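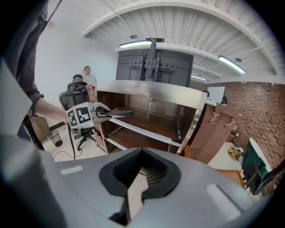 Five months with the Calden open cabinet

I have wanted a proper open cabinet for years, the sort with a worktop you can put things down on without thinking and shelves you can reach into without a door swinging back at your knuckles. We finally bought the Calden in the walnut stain, and I've been so pleased with it that my sister has banned the subject at mealtimes. So you lot are getting it instead!

First, what it is. A wooden cabinet, open at the front, two shelves, with a brushed stainless steel top. The wood inside is a dark reddish brown and the shelves have a white trim along their front edges. I wasn't sure about that trim when I saw it in the catalogue (I thought it would look like an afterthought) but it grew on me within a week. It shows you where the shelf stops, and against wood that dark you need the help, particularly on winter afternoons when we haven't put the lights on yet.

We share a workroom between the four of us, and ours has pale floor tiles and a white back wall, so anything dark stands out a mile. The cabinet sits there looking like it means business. Nilton Sánchez, who has the desk nearest, said it looked like something from a hotel bar. He meant it as a grumble. I took it as a compliment.

The delivery and the build

It came in two boxes, one for the wood and one for the top, and the top was the heavier of the two by a long way. Get someone to help you. Kofi Eshun and I carried it up a single flight of stairs and had to stop on the landing for a breather and a biscuit.

The build took us an evening. The instructions are drawings only, and they're good drawings, except for step 5, where the side panels look identical and aren't. The holes for the lower shelf sit slightly nearer the back on one of them. We put ours in the wrong way round, got as far as the upper shelf, and had to take the lot apart again. If you buy one, lay both sides on the floor and compare them before you pick up a screwdriver. Everything else lined up beautifully. There was one spare cam bolt, which lives in a mug now.

The steel top drops on last and is held by four screws from underneath. Do these up by hand. I used the driver on the first one and felt it bite a bit more than I liked.

The steel top

This is the part I'd buy it for. I've had laminate tops that curled at the corner after a year and a painted one that went yellow in a ring where the kettle stood, and it is such a relief to have a surface I can just wipe. Brushed steel does pick up fingerprints, there's no getting away from that, but a barely damp cloth followed by a dry one sorts it out. Always go with the grain. I went across it once in a hurry and could see the swirls from the doorway until I'd done it again properly.

It rings a little if you put a mug down hard. I stuck a strip of felt under the middle, between the steel and the frame, and that took most of the noise away. Ayuba Eshun says he can still hear it. Ayuba can hear a crisp packet from the car park.

The shelves

Two shelves doesn't sound like much and I did look hard at the Flevero, which has three. But three in the same height means you're forever sliding things in at an angle and scraping your hand on the shelf above. With the Calden there is room to get your whole hand in and see what you're reaching for. The upper shelf is for what we use every day. The lower one takes the heavy things and the things we're pretending we'll get round to.

Because it's open, it does need tidying. I won't pretend otherwise. For the first fortnight we put anything and everything on it and it looked dreadful. Now the rule is that if it hasn't been used by the end of the month it goes in the closed cupboard or it goes home with whoever brought it in. Mansa Addo took home a tent.

Dust settles on the lower shelf faster than I expected, and on wood this dark you see every speck. A quick go with a dry duster when I do the floor is enough. The inside corners are the fiddly bit — an old soft paintbrush gets right into them.

What I'd change

The feet. They are plain plastic glides, fine on carpet I'm sure, but on tiles they slide if you lean on the top with any weight. I swapped them for rubber ones from the hardware shop in Prultley and it hasn't budged since. I'd also like the darker wood offered with a dark trim for people who really can't bear the white.

And the price! Ours was 146 pounds in the July clearance, which I think is very fair for a steel top. At full price I'd have taken longer to make my mind up, though I suspect I'd have ended up in the same place.

Would I buy it again? Yes, and I may well, as there's a gap by the window at home that has been bothering me.

Comments (3)

Mansa Addo
It was a small tent. Agree about the top though, best thing in the room.

Owusu
How does the steel cope with hot pans? Thinking of one for the kitchen, next to the cooker.

Dzifa Addo
Owusu, we haven't tried, so I'd use a trivet to be on the safe side. The wood underneath is close to the steel and I wouldn't want to cook it. Let me know how you get on if you do buy one!

Related reviews
Flevero three-shelf unit: a second look
Rubber feet, felt pads and other small fixes
Cleaning brushed steel without the streaks
Desk lamps for dark corners
2 cheap ways to tidy a shared workroom

Contact | Copyright Dzifa Addo | Back to top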